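Speech recognition tools used to take notes in clinics and public offices make more errors when a speaker switches between two languages, and the errors often go unnoticed by the people who rely on the transcripts, according to a new study from the Jerach Institute.

The study, released 2/27/22, tested 5 commercial and open-source speech systems on 157 hours of recorded conversation. All of the speakers were bilingual adults who moved between English and a second language during ordinary talk, sometimes in the middle of a sentence.

Every system did worse on the mixed passages than on passages in English alone. The most common problem was a word in the second language being replaced with an English word that sounded similar. The resulting sentence usually read smoothly, so there was little to warn a reader that anything had gone wrong.

"A garbled line gets checked," said Shahla Ghasemi, who led the study. "A clean line with the wrong word in it goes straight into the file."

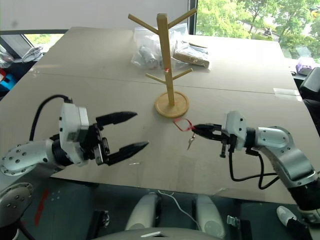
To see how often such errors were caught, the team gave transcripts to 100 office workers who handle intake notes as part of their jobs. The workers were asked to mark anything that looked wrong. They found most of the spelling mistakes and missing words but passed over the majority of the substituted ones. Workers who spoke both languages did better, though they also missed errors when they did not have the audio to listen to.

The researchers also tried a simple fix. They had the software flag any stretch of speech where it detected a possible change of language, and leave the flag visible in the finished transcript. Reviewers who saw the flags caught more of the substitutions. They also took longer to finish, and some said there were too many flags in the longer conversations.

Ghasemi said the institute is not advising offices to stop using the tools. The report recommends that audio be kept until a transcript has been reviewed, and that vendors publish error rates for mixed-language speech separately from their overall figures.

The team has prepared a test set of 4,000 short clips, called Oltance, which other groups may use to check their own systems. It will be available in April to universities and nonprofit groups at no charge. Companies may apply for a license.

The work was paid for by the Kushwaha Fund. Recordings were collected with the consent of all speakers, and names and addresses were removed before testing.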